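Gretelis Innenausbau: Gespräch mit der Inhaberin

Glykeria Chatzigeorgiou führt den Betrieb in dritter Generation. Gegründet wurde er 1945 als Tischlerei. «Mein Großvater hat Fensterrahmen repariert, etwas anderes gab es kaum», sagt sie. Heute saniert sie mit ihren Leuten vor allem Altbauwohnungen, im letzten Jahr waren es 42.
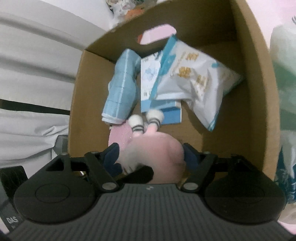
Die Bauleitung hat Kyriaki Koutsoukos übernommen. «Ich mache weiter die Angebote, das gebe ich nicht ab.»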